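검색
이 블로그 검색
검색어를 입력하세요

귤 마멀레이드, 네 번째 도전 기록

2018년 2월 5일

겨울만 되면 귤을 박스로 사는 버릇이 있어요. 혼자 사는 사람이 10킬로짜리를 덜컥 주문하는 게 말이 되나 싶지만, 5킬로랑 가격 차이가 얼마 안 나면 손가락이 알아서 10킬로를 누르잖아요(저만 그런가요). 처음 일주일은 좋습니다. 텔레비전 보면서 까먹고, 책 보면서 까먹고, 손톱 밑이 노래지고. 그러다 어느 날 박스 바닥을 들춰 보면 밑에 깔린 애들이 물렁물렁해져서 눈치를 주기 시작해요. 올해도 딱 그 상태에서 마멀레이드를 만들기로 했습니다.

사실 마멀레이드는 저한테 좀 한이 있는 음식이에요. 몇 년 전에 더블린에서 잠깐 살 때 하숙집 주인아주머니가 Dymphna Ó Riain이라는 분이었는데, 이분이 아침마다 구운 빵에 버터를 벽돌처럼 바르고 그 위에 직접 만든 마멀레이드를 올려 주셨거든요. 쓴맛이 확 올라왔다가 단맛이 뒤에서 천천히 따라오는 맛. 첫날에는 이걸 왜 먹지 했는데 한 달쯤 지나니까 그게 없으면 아침을 먹은 것 같지가 않더라고요. 한국에 돌아와서 마트에서 파는 걸 이것저것 사 봤는데 다 너무 달고 말랑해서, 그럼 내가 만들면 되지! 하고 시작한 게 벌써 네 번째 겨울이 됐네요.

첫 번째 도전은 그냥 오렌지 시럽이었어요. 아무리 기다려도 안 굳어서 결국 따뜻한 물에 타 마셨고요. 두 번째는 반대로 너무 졸여서 숟가락이 꽂힌 채로 안 빠졌습니다. 진짜로 병째 뜨거운 물에 담갔다가 겨우 뺐어요. 세 번째는 모양은 그럴듯했는데 껍질 안쪽 하얀 부분을 하나도 안 떼고 넣었더니 써서 못 먹겠더라고요. 엄마가 한 입 드시고는 "약이니?" 하셨습니다. 그 병이 냉장고 문 쪽에 한참 있다가 5월에 버려졌어요.

그래서 올해는 메일을 썼습니다. Dymphna 아주머니는 메일을 잘 안 보셔서 같은 하숙집에 살던 Peadar Cronin한테 좀 물어봐 달라고 했더니, 이 친구가 부엌에 가서 받아 적은 걸 그대로 보내 줬어요. 그런데 적어 준 게 "물은 충분히, 설탕은 미안할 만큼, 끓이다가 때가 되면 꺼라" 이런 식이라서요. 아니 그 때가 언제냐고요! 다시 물어보니까 찬 접시에 한 방울 떨어뜨려서 손가락으로 밀었을 때 주름이 잡히면 된 거래요. 접시는 냉동실에 미리 넣어 두고요. 이건 정말 큰 도움이 됐습니다.

그리고 귤만으로는 힘들다고 하더라고요. 그쪽에서는 이 계절에 나오는 쓴 오렌지로 만드는데, 우리 귤은 껍질도 얇고 신맛도 약해서 레몬을 같이 넣어야 한다고요. 그래서 동네 과일가게에 가서 레몬을 사 왔습니다. 사는 김에 오렌지도 조금 샀고요. 사장님이 귤도 싸게 준다고 하셨는데 그건 정말 단호하게 거절했어요. 집에 귤이 얼마나 있는데요.
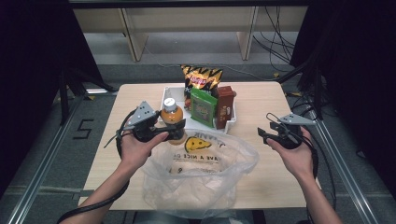 껍질 손질이 제일 오래 걸려요. 귤을 굵은 소금으로 문질러 씻고, 뜨거운 물에 잠깐 굴렸다가 다시 헹구고, 껍질을 벗겨서 안쪽 하얀 부분을 숟가락으로 살살 긁어냅니다. 다 긁어내면 또 쓴맛이 없어서 심심하니까 저는 반 정도만 긁었어요. 그다음 가늘게 채 썰기. 여기서 성격이 나옵니다. 처음에는 바늘처럼 얇게 썰다가 뒤로 갈수록 점점 단무지가 되어 가요. 나중에 완성된 병을 보면 굵은 것과 가는 것이 사이좋게 섞여 있는데 먹어 보면 굵은 쪽이 씹는 맛이 있어서 더 맛있었습니다. 다음에는 처음부터 대충 썰려고요.

채 썬 껍질은 찬물에 하룻밤 담가 둡니다. 레몬 씨는 버리지 말고 다시백에 모아서 같이 담가 두세요. 씨에서 나오는 펙틴이 굳는 걸 도와준다고 해요. 저는 세 번째까지 이걸 몰라서 씨를 열심히 골라 버렸지 뭐예요. 아침에 뚜껑을 열어 보니까 다시백 주변이 미끌미끌해져 있어서 혼자 부엌에서 오! 하고 소리를 냈습니다.

다음 날은 끓이기만 하면 되는데, 설탕을 언제 넣느냐가 중요해요. 껍질이 다 무르기 전에 설탕을 넣으면 껍질이 질겨져서 그 뒤로는 아무리 끓여도 안 부드러워집니다(두 번째 실패 때 숟가락만 꽂힌 게 아니라 껍질도 고무줄이었어요). 손가락으로 눌러서 힘없이 으깨질 때까지 물만으로 푹 끓이고, 그다음에 과육이랑 설탕을 넣어요. 저는 껍질이랑 과육 합친 무게의 딱 절반만 넣으려고 했는데 Peadar가 보낸 메일에 "설탕을 줄이려는 사람은 마멀레이드를 만들 자격이 없다고 전해 달라심"이라고 적혀 있어서 겁을 먹고 200그램을 더 넣었습니다. 결과적으로는 아주머니 말씀이 맞았어요. 쓴맛이 있으니까 그 정도는 들어가야 균형이 맞더라고요.

끓는 동안 집 안에 퍼지는 냄새가 정말 좋아요. 창문에 김이 서리고 라디오에서는 아무 노래나 나오고, 나무 주걱으로 한 번씩 저어 주면서 아무 생각도 안 하는 시간. 요즘 회사 일 때문에 머리가 복잡했는데 냄비 앞에 서 있으니까 좀 가라앉더라고요. 중간에 전화가 와서 받으러 갔다가 넘칠 뻔하긴 했습니다. 설탕 들어간 다음에는 자리를 비우지 마세요, 정말로. 저희 집 가스레인지 옆면에는 아직도 첫 번째 도전의 흔적이 남아 있어요.

접시 테스트는 네 번 했습니다. 첫 번째는 주르륵 흘렀고, 두 번째도 주르륵, 세 번째는 뭔가 망설이는 느낌이었고, 네 번째에 드디어 주름이 잡혔어요. 쭈글쭈글하게! 사진을 찍었어야 했는데 손가락이 끈적해서 핸드폰을 못 만졌네요. 불을 끄고 바로 병에 담지 말고 조금 기다렸다가 담아야 껍질이 위로 둥둥 안 뜬대요. 그것도 모르고 첫 병은 바로 담았더니 정말 껍질이 위에만 몰려 있고 밑에는 맑은 젤리만 있습니다. 그 병은 제가 먹기로 했어요.

병은 전부 끓는 물에 소독해서 썼는데, 병 모으는 얘기도 좀 해야겠어요. 저는 잼 병이든 피클 병이든 무조건 씻어서 모아 두는 사람이라 싱크대 아래 칸이 온통 병이에요. 그런데 막상 쓰려고 하면 뚜껑이 없어요. 뚜껑만 따로 모아 둔 통도 있거든요? 거기 있는 뚜껑은 또 맞는 병이 없어요. 피클 냄새가 밴 뚜껑은 아무리 삶아도 냄새가 안 빠지니까 마멀레이드에는 절대 쓰지 마세요. 세 번째 마멀레이드가 약 맛이 났던 데는 그 뚜껑 책임도 좀 있다고 봅니다.

완성된 건 한 병은 엄마, 한 병은 회사 옆자리 분, 한 병은 아랫집에 드렸어요. 아랫집은 작년에 제가 두 번째 도전 때 냄비를 떨어뜨려서... 네, 좀 빚이 있습니다. 엄마는 이번에는 약이냐고 안 물어보시고 "빵 있니?" 하셨어요. 제 기준으로는 최고의 칭찬이에요. 껍질을 조금 더 잘게 썰라는 말씀도 하시긴 했지만요.

먹는 방법은 역시 버터 바른 토스트가 제일이고, 플레인 요거트에 한 숟갈 넣어도 좋고, 의외로 돼지고기 구울 때 간장이랑 섞어서 발라도 맛있었어요. 겉이 금방 타니까 거의 다 익었을 때 바르시면 됩니다. 뜨거운 물에 타면 귤차 비슷한데 쓴맛이 있어서 좀 더 어른스러운 맛이 나고요. 탄산수에 넣는 것도 해 봤는데 껍질이 빨대에 끼어서 별로였습니다.

Peadar한테는 완성됐다고 답장을 보냈어요. 아주머니한테도 한 병 보내 드리고 싶은데 유리병을 국제우편으로 보내는 게 영 불안해서 고민 중이에요. 혹시 해외로 잼 보내 보신 분 계시면 포장 어떻게 하셨는지 댓글로 좀 알려 주세요. 뽁뽁이로 감으면 될까요? 새면 옷에 묻은 건 둘째치고 세관에서 뭐라고 할지도 걱정이고요.

아, 그리고 귤은 아직 박스에 반이나 남았습니다. 다음 주에는 말랭이를 해 볼까 하는데 저희 집에 건조기가 없어서 오븐으로 될지 모르겠네요. 해 보고 또 쓸게요!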